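4. Setting up the Gostunix dehumidifier

Righto, by now you've got the thing out of its carton and stood it upright overnight, as per section 3. If you skipped that bit because you were keen, please go back and do it. I know, I was keen too, and my first one gurgled at me for a week.

Before you plug it in

1. Pick the spot. You want 400 mm of clear air behind the unit and the same on the side with the louvres. Corners look tidy but they're the worst place for it - the damp air just sits there and the machine keeps chewing on the same mouthful.

2. Have a squiz at the floor. Lino, tiles and boards are all fine. On thick carpet, pop a tray under the castors so they can't sink. Then lock both front castors with your toe (the little grey tabs flick down, and they're stiffer than you'd expect).

3. Shut the windows and pull the door to. If the room has plain panelled walls, run your hand along the joins while you're at it. A cold draught coming through a join means you'll be drying out the whole neighbourhood, so fix that first with a bead of gap filler and let it cure.

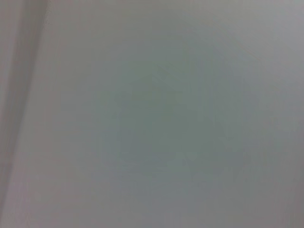
4. Slide the bucket out and check the float. It's the white foam bit on a hinge, and it ships with a strip of tape across it. Peel off the tape! The unit won't start with it on, and you'll stand there pressing the button like I did.

5. Push the bucket back until it clicks. If you don't hear the click, take it out and try again with a bit more oomph.

CAUTION: The unit draws 700 watts flat out. Plug it straight into a wall socket. No extension leads, no double adaptors, and no sharing a power board with the heater.

First run

6. Turn it on and leave the humidity dial alone. Set the fan to high and let it go until the bucket light comes on. In a really musty room you'll be emptying it more often than you'd like for the first few days, then it settles.

7. Once it's settled, bring the dial back to the middle and drop the fan to 2. That's where mine lives from March right through winter. Zulema Saavedra has the same model in her laundry and swears by fan 1, but her laundry is tiny and she's a light sleeper.

8. Put your hygrometer at table height, well away from the outlet. On top of the machine is no good at all, you'll get a lovely low number that has nothing to do with the rest of the room.
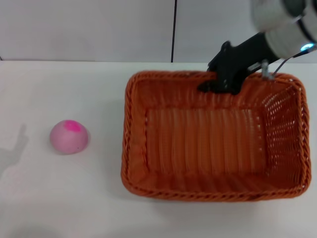 White table against the panelled wall, pink ball on top.

9. Write down the reading morning and night for the first fortnight. Back of an envelope is fine. If the number isn't coming down, go to Troubleshooting in section 6 before you ring anyone.

NOTE: A bit of warm air out of the top is normal. A hot plastic smell isn't. Switch off at the wall and leave it off.

Using the drain hose instead of the bucket

10. Take out the bucket and find the round cap at the back. It unscrews anticlockwise. Keep the cap somewhere sensible, as the spare from Iturra costs more than it should.

11. Fit the hose and run it downhill all the way to the drain. All the way! Any dip or loop and the water sits in it, and sooner or later it backs up onto your floor.

12. Check the wall side for damp after a day or so. Get down low with a torch and look along the bottom of each join.
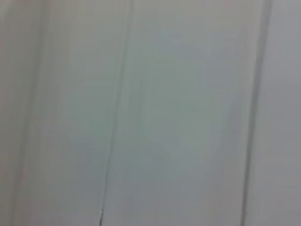

Looking after the filter

Give the mesh filter a rinse under the tap every couple of weeks and let it dry in the shade. Don't put it in the dishwasher, it comes out shaped like a chip. The inner carbon filter can't be washed. It's good for 2,000 hours of running, and the FILTER light stays on until you hold down the reset button.

Steps last checked against my own unit 24/05/2020. The newer ones have the reset button under the lid.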